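Thursday, sorting bench, Pelthorpe

Good day! The recycling task is finally feeling like a proper data set and I'm enjoying it far more than the towel folding. Brayan Cuadros drove for most of the morning, I reset the table, and we swapped after lunch. 70 episodes kept, which puts the running total at 2,601. The September goal was 2,000, so everything from now on is extra (and we want the extra, glass is still thin).

Per episode: one item, picked off the table, dropped in the matching bin, arm back to start. I shuffle the items between takes and try not to fall into a pattern, which is harder than it sounds. Brayan caught me putting the brown glass at the ends again and again. Threw out 4 takes for jerky starts.

Wrist view, then the view across the bench:

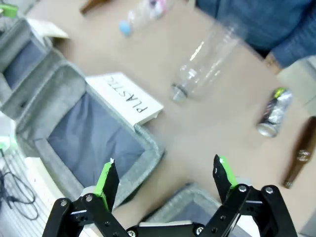
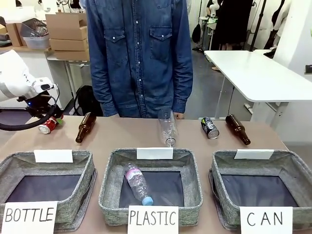
Why keep takes where the first grasp slips? Because the policy needs to see how a person recovers. If the operator backs off, lines up again and finishes the pick, we keep the whole take and tag it "retry". If they give up or the reset person has to step in, it goes in the trash folder.

Clear plastic is my favorite part of this. The old Furau model lost it completely against a pale tabletop, and I really want to see what the new wrist data does for it!

To do: ask Eusebio Restrepo if the overnight training slot is free. More crushed cans. Move the Favby export script to the new folder names before anyone runs it again.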